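The road in, and what it does to a couch
Notes from a long morning with a mover
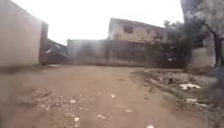

You learn a street by its last stretch, she told me, and then she was off walking, so half of this I wrote standing up. She's been packing and moving households around Calemden for most of her working life. First for Skuvach, the haulage outfit, then on her own with a hired truck and whoever was free. She didn't want her name on this. Fine by me.

We'd met at 7 in the morning, because she starts at 7. I had questions about boxes. She wanted to talk about dirt.

"Everybody asks me about the stairs. Stairs are OK, stairs don't change. I look at the road first. Is it paved, is it dirt, where does it stop, can I turn the truck or do I have to back out the whole way." Dirt roads are most of what she works on. Ruts don't need to be deep, she said. A shallow one is enough if you take it at an angle with a wardrobe standing up in the back. "The truck goes like this," and she tipped her hand, "and the wardrobe goes like this, a bit after. It's the bit after that breaks things."

So, what does she do about it. Drives slow, obviously. Walks it before she drives it. Kicks the bigger stones over to the side, and she did this the entire time we were talking, I don't think she noticed. Tall things go lying down if they can stand it and against the cab if they can't. Mirrors on edge, never flat. Mattresses between anything with a polish.

And the packing itself? I'd read that you should fill a box to the top and she agreed, sort of. "Fill it, yes. Not with books." Her limit for a box is 40 pounds and she doesn't own a scale. She picks it up. If she makes a noise picking it up it gets opened again.

Dust was the next thing and it went on for a while. In the dry months it comes up behind the truck and then into the truck, and then it's in the drawers, the folded sheets, the toaster. She tapes the drawers shut all the way round, a thing she says other movers think is fussy. Tape on raw wood, never on varnish, there you use the wrap. She buys the Cocco wrap in the wide roll. I asked if it was better than the others. "It's the one they have."

Her worst job was on Arnell Lane, number 402. She tells it well. A piano, upright, third floor, and a family who had said on the phone that there was "a little gravel" outside. There was a hill outside. The truck wouldn't make the top so they carried the piano down the hill by hand, 4 of them, with rests. "We rested more than we carried. A man came out with chairs. We sat in the road next to a piano and drank his tea." The piano was all right. She had a bad shoulder until December.

I asked what she charged for that one.

"Same as I said on the phone. That's my stupidity, not theirs. Now I come and look."

She really does come and look now, every job, and it's the part of the work she seems to like. She goes the day before, on foot, at about the hour she'll be loading. Where's the shade, where do people park, does the gate open in or out. Gates are a whole subject. A metal gate that opens toward the road needs room, and you can't have the truck sitting in that room, and you'd be amazed (she said) how often the truck is sitting in that room. She carries a measuring tape and a piece of chalk. The narrowest doorway she has ever got a couch through was, she claims, under 30 inches. Legs off, cushions off, on its end, turned like a key.

What about long walls with no doors in them, I asked, the kind where a whole street is just wall and then wall. She laughed. "I love a wall. You can put everything along it." She stages against walls. Boxes first, in the order they'll go in, heavy ones nearest the truck, then the furniture, then the odd-shaped stuff last (lamps, bicycle, the plant somebody won't let go of). Blankets on the ground under all of it, old ones, because you'll never get the grit out again. Rendered walls will scrape a table edge, so blanket there too.

She has 42 blankets. She knows becuase she counts them at the end of each job, out loud, and the number has to come right before anybody goes home.

We got onto what people forget. The top of the fridge. The back of the bathroom door. The curtain rods, always the rods, people take down the curtains and feel finished. Keys for things that got packed inside the things. Once she moved a locked trunk with its own key inside and had to hear about it for a month.

And what they ought to throw out but don't: "Jars. Cables. I've moved the same bag of cables for the same woman three times. I know the bag now."

Does she ever tell them to throw it away?

"No. It's not my bag."

I wanted something about tidying, how to make the new place work, since that's what readers write in about. She was polite about it. Her view is that the first night needs one box and the rest can wait. In the box: sheets, a pan, two plates, soap, a lamp, the kettle if you're a kettle person, toilet paper, a screwdriver. She writes FIRST on all four sides and the lid. It goes in the truck last. After that she doesn't much care how you do your cupboards, though she did say start with the kitchen, and sweep before the furniture comes in, and then sweep again, you'll have walked half the road in by then. She puts flattened cartons down from the door to the furthest room. Picks them up at the end, dirt and all, shakes them outside.

Her own house? "A mess. Boxes from when I moved in." How long ago was that. She wouldn't say. One of them has been a nightstand for so long it has a cloth on it.

By then it was past 10 and she had a load waiting across town, and was looking at the ground again the way she does. Last thing I got was about rain. Somebody always asks if they should cancel. She doesn't cancel for rain on pavement. On dirt she'll wait a day for it to firm up, sometimes two, and if the customer's lease is up they can argue with her about it in the kitchen, sitting on the boxes.

"Bring your own tape," she said, over her shoulder. I think that was meant for readers. It might of been for me.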